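Prillach Pretend Kitchen Food Set, my review after a month

I bought this in December for my niece, who runs a very strict restaurant out of my living room. Sixteen bucks on sale, so I wasn't expecting a lot, and wow, it has had more use than anything else in the toy bin! She's at my place every Tuesday and it's the first thing she drags out.

The good: the pieces are a nice size for little hands and the colors are cheerful. They wipe clean with a damp cloth (we've had a real yogurt incident or two). My friend Kinga Bozsik has the Brirar set, which costs 30, and her kids came over and fought over mine.

The not so good: the box is flimsy and split at the corner the first week, so everything lives in a shoebox now. I also wish there was more for breakfast. She keeps asking me for pancakes!

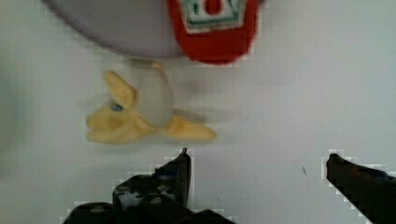 My favorite is still the banana, hands down. I love that the peel opens out into yellow flaps with the white fruit poking up in the middle, so much more fun than a plain yellow lump. The red one gets used as ketchup on absolutely everything, soup included. If you have a small chef in the family, grab it when it's on sale and find a sturdier box.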